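Storage Review, Second Part: Drawers, Sliding Doors and Handles

Posted Thursday, October 2, 2025

The first part of this review dealt with shelving. The present entry concerns the enclosed storage: the drawers, the cabinet with the sliding door, and the handles fitted to both. Readers who wrote to request the measurements will find that they have been left out again, as the final drawings are still with the joiner and are likely to change.

The review began with an inventory. Every item kept in the workroom was taken out, placed on the floor, and entered in a notebook. The total came to 1,364 pieces, of which 295 were fasteners of one type or another. A further 14 were tape measures. It was decided that five would be retained, and the remainder have been offered to neighbors and former colleagues.

Items were then assigned to one of two groups. The first group consists of things used while standing at the work surface, such as pencils, clips, small screwdrivers and adhesive labels. The second consists of things fetched once at the start of a job and returned at the end of it. The first group belongs in drawers. The second belongs behind a door. This principle was set out in an earlier entry and several correspondents disagreed with it, chiefly on the grounds that a drawer becomes disorderly faster than a cabinet does. The objection is a fair one, and shallow drawers have been specified in response.

With regard to doors, the hinged type was ruled out at an early stage. A hinged door requires clear space in front of it, and in a narrow room that space is generally occupied by the person who wishes to open it. The previous cabinet, a Hoani unit purchased secondhand, had two hinged doors that met in the middle and could not be opened while the stool was in use. The stool was moved several times each day for six years. A sliding door does have the disadvantage that only part of the interior may be reached at once, and the contents must be arranged accordingly. Items needed together should be stored on the same side.

Radek Šimko, who has fitted out a number of small workrooms in this district, was consulted on the matter of handles. His recommendation was a plain bar handle in a dark color, mounted vertically on the sliding door, where the hand pushes sideways and may take hold at any height. He advised against recessed finger pulls, which collect dust and are difficult to use with gloves. The Sekik catalog offered a suitable bar handle in three lengths. The Komedier range was also considered, but its bars have a square edge that was found uncomfortable after repeated use.

The question of color received more attention than it perhaps deserved. A white front shows every fingerprint, and a member of the household observed as much on three separate occasions. White was nevertheless preferred for the way it brightens a room with only one window. Black handles against white fronts have the practical merit of being easy to find in poor light, and they also keep hands off the painted surface.

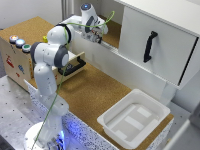
A drawer should also be easy to leave partly open. During longer tasks it is convenient to have the contents within reach without clearing a place for them on the work surface, and a drawer that closes itself is a hindrance in this respect. The soft-close runners supplied by Plurnalance were tested for two weeks and then returned. Plain runners with a firm stop at full extension were installed in their place, and they have given no cause for complaint so far.

The tops of low boxes and drawer units present a separate difficulty. Any level surface at hand height will attract small objects, and these tend to remain there. The rule adopted in this household is that such surfaces are cleared on Friday evening, and that anything without an assigned place goes into a single tray. The tray is reviewed at the end of the month. In September it contained two keys, a quantity of string, and the missing cap from the wood glue.

Labels have not yet been applied to the drawers. Printed labels were ordered in the wrong width, and the replacements are expected in the second half of October. Until they arrive, paper slips will serve.

The third part of the review will address lighting over the work surface and the placement of electrical outlets. Correspondence on either subject may be sent to the usual address.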